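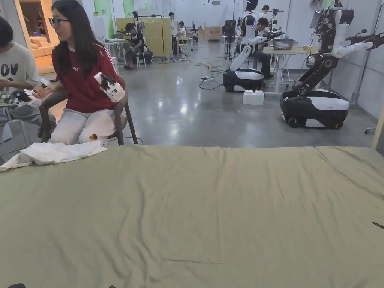

Week 6: Can a machine make the bed yet?

Reading before Wednesday: the Jayasinghe chapter on cloth, and the Maven task list (handout 5).

The short answer is sometimes, slowly, with a person close by. The longer answer depends on what you mean by the chore. Making a bed is at least four jobs: clearing what has been left on it, finding the corners of the sheet, pulling the sheet flat, and dealing with the pillows. A machine that does the third well may be hopeless at the first.

Rigid objects are the easier case. A phone on a mattress keeps its shape when you pick it up. A sheet or a shirt does not, and a crumpled one hides its own edges. Much of the planning literature assumes the edge is visible.

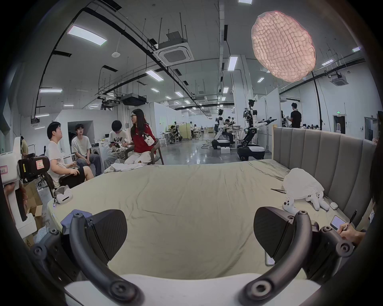

Skemivdale Polytechnic, Department of Mechanical and Automation Engineering
Course notes prepared by Nilmini Patwary

6.1 Clearing the surface

Think about what ends up on a bed on an ordinary day: cloth in a heap, a couple of phones, something as thin as a pair of chopsticks. Thin items are awkward for wide jaws, as the pads tend to touch the sheet first and drag it along. Light bags deform before the grip closes.

Hand-held grippers let a person do the task with the same jaws the robot will use. The demonstrator soon learns which grasps are a waste of time. The Fullholm exercise used 200 demonstrations of one clearing task, and 67 of them were thrown out at labelling, mostly for a hand blocking the view.

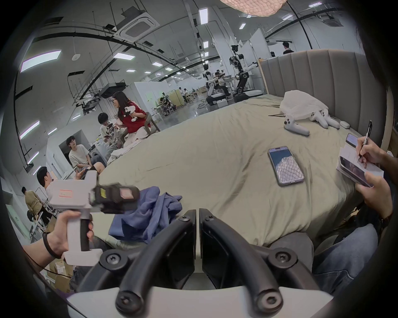
Labelling takes longer than collecting. Budget for it in your project plan, and agree on what counts as finished before you start. "Tidy" is not a label. "All rigid items off the sheet" is.

6.2 Shop-floor comparison

Sorting parts into a basin at a fixed bench is further along. The height is known and so is the lighting. Sewwandi Selvanayagam's guest lecture covers this in more detail; bring questions about cycle time.

For tutorial: pick one household chore, break it into no more than 11 steps, and mark the step you expect to fail first.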